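Pultbridge F2 Parallel Finger Set

Two-finger set for block, peg and insertion work. Metal fingers, through-bolted, sold as a matched pair. Fits the Lavholm gripper body with no adapter.

Bench comparison

We ran the F2 against the older Gaillard set on a green shape-sorter board, using a tall orange block held upright over the cutouts. Etornam Akpalu set up the runs and Tania Gunawardena logged them: 2,193 grasps in all. 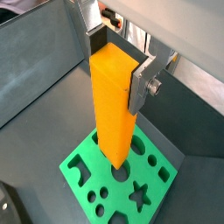

Grip and wear

The F2 held the block straighter at low force. The Gaillard fingers open wider – keep them if your parts are bulky. Pads were swapped after some 2,000 grasps.

The wrist camera sits to one side of the fingers, and a tall part can partly hide the hole right under it. 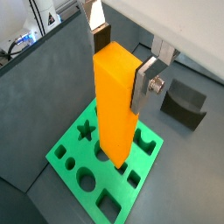
Plan the approach so the target is located before the part is lowered. With short parts you can leave the camera on all the way down.

In the box: two fingers, four bolts, one hex key, spare pads. Change time is 15 minutes, plus 5 for recalibration.

Page updated 20/03/2022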